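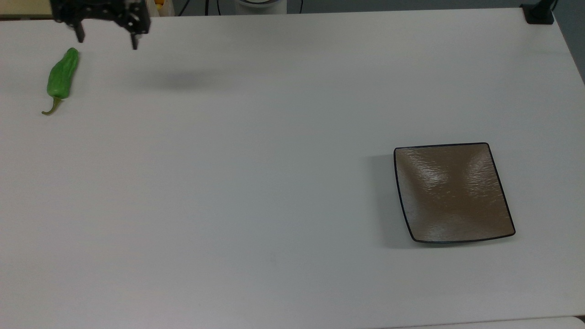
You could have asked us what we like to eat before you asked how much of it we throw away, said one of the first comments left on our form, and we have to admit that it stung a little when we read it. It was a fair thing to say, though, and it changed the way the rest of the project went, so it seems right to start with it.

Vegetables Left Behind: A Student Project on Home Cooking and Food Waste in Gellulside

Background

Gellulside is a town of over 4000 people with a weekly produce market, two bus routes and more opinions about cooking than any of us expected. Our group chose food waste because it came up again and again in our spring reading, usually on a very big scale, with shipping and supermarkets and cold storage. We wanted to look at the small end of it, meaning what happens between the shopping bag and the trash can in an ordinary kitchen. We also wanted a subject we could study without a lab or a budget, and all of us cook, even if some of us cook mostly noodles.

We settled on vegetables early. Bread was tempting, and one of us still thinks it would have made a better report, but vegetables gave us more to talk about with people. Almost everybody has a story about a bag of salad.

How we went about it

We put together a short kitchen diary and left copies at the Gadis grocery, at the Yuan lunch counter next door and at the library. People were asked to keep it for four weeks in September and part of the month after, writing down which fresh vegetables they bought, which ones got cooked, and which ones ended up in the trash or the compost. There was a blank box at the bottom for anything else they felt like telling us. We collected 29 diaries that were complete enough to use. A few more came back with only the first page filled in, and we read those too, but we left them out of the results.

After the comment about likes and dislikes, we added a page asking what people enjoyed eating and who in the house did the choosing. We should have had that page from the beginning. Because it went out late, not everyone filled it in, and we have tried to be careful about what we say from it.

What people told us

Leafy things were the most common loss, followed by fresh herbs. Herbs came up so often that we started to feel sorry for them. A recipe calls for a spoonful, the store sells a bunch, and the rest goes soft at the back of the refrigerator. Several people wrote that they knew this would happen while they were paying.

Peppers were more interesting than we had guessed. They keep fairly well, and people seemed to trust them for that reason, which meant they were often put off until tomorrow in favor of something more delicate. Then tomorrow came and there were leftovers, or somebody brought home takeout. One diary had the same pepper turning up in the notes week after week until it was finally chopped into an omelet, and we were all so pleased for it that we read the entry out loud at our meeting.

Root vegetables were hardly ever thrown out. Carrots, potatoes and onions went into soups when nothing else was left, and soup was mentioned as a rescue plan more than any other dish.

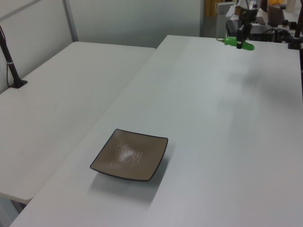
The blank box at the bottom of the diary turned out to be the best idea we had, and it was only there because there was space left on the paper. People used it to write about growing up in houses where nothing was wasted, about cooking for one after years of cooking for a family, and about children who would eat cucumber on one day and weep at the sight of it on the next. Portions came up a lot. Quite a few people felt they served too much at dinner out of kindness or habit, and that leftovers scraped off a plate felt different from leftovers still in the pot. Food in the pot was lunch. Food on a plate was finished with, whether it had been touched or not.

We talked this over for a long time. It made us wonder if setting the pot on the table and letting everyone help themselves would make a difference, and three of us tried it at home. Our notes from that are too messy to present as findings, but the mood at dinner was nice, and one of our families has kept it up.

The store visit

The Gadis grocery kindly let us spend a morning asking shoppers how they decided how much to buy. Most went by eye. A few had lists, and the people with lists were also the ones who told us that they ignored them. Loose vegetables were popular with anyone living alone, and several shoppers said they would buy smaller amounts of greens if they could. We passed that along to the store at the end of the morning.

Keeping track

For typing up the diaries we used a spreadsheet template called Brasico, which is meant for garden clubs and has columns for rainfall that we never managed to delete. It did the job. If another group takes this up, we would suggest agreeing on the spelling of vegetables beforehand – we had zucchini in there in more ways than we like to remember, and it took an entire evening to sort out.

Limits of the work

Our sample was small, and people who agree to keep a kitchen diary probably care about their kitchens more than most. Some told us they threw away less just from having to write it down, which is lovely for them and awkward for us. We also picked a season when the market is full and cheap. A winter diary might look very different, and we would be glad to see one.

Next steps

The diary sheet will stay at the library desk for anyone who wants a copy. We are putting together a sheet of soup recipes taken from the comment boxes, with permission from the people who wrote them, and the Yuan lunch counter has offered to keep a stack by the register. The omelet is going on the back.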